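4.2 Leveling the Lumo Desk Scale

Set up the scale before you load the batteries. The Lumo weighs letters and small parcels up to 9 pounds and must sit level to give a correct reading.

1. Remove the foam block from under the weighing plate.
2. Turn the two front feet clockwise until they stop.
3. Place the scale where it will be used.
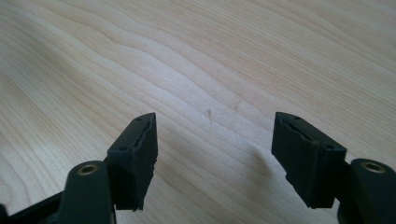 The feet are adjusted one at a time, left foot first. Turn each foot until the bubble rests inside the ring, then press the corners of the plate lightly to check for rocking. A bare wooden tabletop, like the pale one shown, is a suitable surface. Do not use the scale on carpet, a cloth or a soft mat.

4. Insert 2 AA batteries and hold ZERO until the display clears.
5. Place the 400 g check weight in the center of the plate. If the reading is off, repeat step 2.

Note: Allow roughly 2 minutes after moving the scale from a cold room.

CAUTION: Do not lift the scale by the plate. This can bend the sensor.

Replacement feet are listed under Pinden Spare Parts, section 9.

Revised 20 Jul 2025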